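The Last Bus to Brindbridge

My aunt kept the ticket for 42 years. She had bought it in March, at the station in Trallen, and she did not get on the bus.

I found it inside her dictionary, at the word "return." The paper was thin and yellow. I put it in my coat and walked to the station, where a man was washing the floor.

"Is it still good?" I asked him.

He read it slowly, both sides.

"The bus leaves in five minutes," he said. "You must ask the driver." 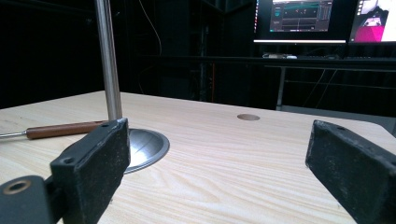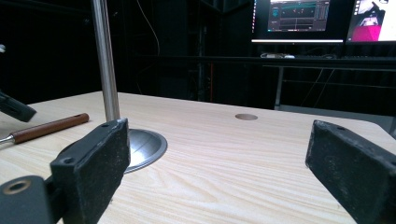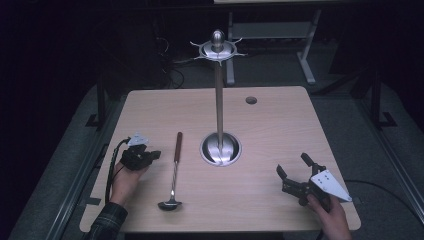 Part Two: The Driver

The driver held the ticket to the light and gave it back. "Sit near the window," she said.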